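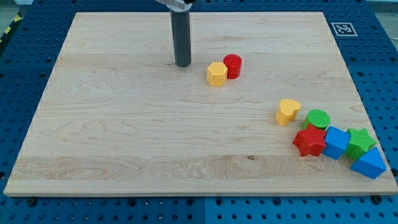
Şükran Karakaya wrote back within the hour to say that we'd got the wrong idea about live albums, and that if we thought ours was going to sound like the room, we should go stand in the room again with our eyes closed. I had sent her a rough mix of the first two songs and asked what she thought. So that's where the report begins, because pretty much everything we did after that email came out of it.

Project summary

For our final project in Recording and Release, my group put out a live record by a local band called Tater. They play long, slow, very loud songs with a trumpet on top, and they had never released anything except a cassette. We recorded one show at Poltedari (the bar with the low ceiling behind the bus station), mixed it, got it mastered and put it up on our own little class label, Duvinell. I did most of the mixing and all of the liner notes. The label name came from a misspelled sign and I still like it.

Recording the show

Tater played for a bit over an hour. We had 18 channels running into the house desk and took a direct feed from every one of them, plus a pair of audience mics that we hung over the bar. I wanted those mics closer to the stage. I lost that argument and I'm glad I did, since the bar pair is the only place on the whole recording where you can hear people talking through the quiet part of "Ferry Song" and then shutting up when the drums come back in. That's my favorite ten seconds of the record!

Two things went wrong. The bass DI had a buzz on it from soundcheck on, and we figured we'd fix it later. Don't do that. I spent most of a weekend on that buzz and it's still there if you know where to listen. Also the trumpet player walked away from his mic whenever he got excited, so the best solos are the quietest ones. I ended up riding the fader by hand through all of them – slow work, but the compressor made him sound like he was playing in a bucket.

Mixing

My first mix was way too clean. I'd gated the toms, cut out the crowd between songs and put a nice reverb on the vocals that had nothing to do with Poltedari. This is the mix Şükran hated. Her second email was shorter and just said to turn the bar mics up until I got nervous and leave them there. I did, and suddenly the band sounded like they were in one place together. The guitars lost some detail and I had to pull the cymbals down to make up for it, but I'd take that trade again.

We went through 6 full mixes in the end. The band picked number four. I preferred number five, and I was outvoted by people who were on the record, which is fair enough.

Track order was harder than I expected. We dropped two songs from the set, one because of a broken string and one because the singer asked us to. After that the tape ran straight from a loud song into another loud song with no air between them, so we moved some of the tuning and chatter from earlier in the night. I did wonder if that was cheating. The band said every live album does it.

Release

We made up to 143 copies possible with our budget, on CD, in folded card sleeves that we printed in the art building. We paid for the short run ourselves and the band is selling them at shows. The download went up on Wednesday, August 4, 2021. A campus radio show played "Ferry Song" that same night (the whole thing, all eleven minutes) and the host called it "a very patient racket," so that went on our press sheet.

The press sheet was my least favorite part. My first draft called Tater "genre-defying" and the drummer asked me what that meant. I couldn't tell him. The version we sent out says how many people are in the band, what they play and where the show was.

What I would change

Fix the buzz at soundcheck. Put a second mic on the trumpet player, clipped right to the horn. Ask somebody outside the group to listen much sooner – I'd been staring at that first mix for so long I thought it was finished.

Tater want to record again in September, probably at Poltedari, and they've asked if we can bring the bar mics.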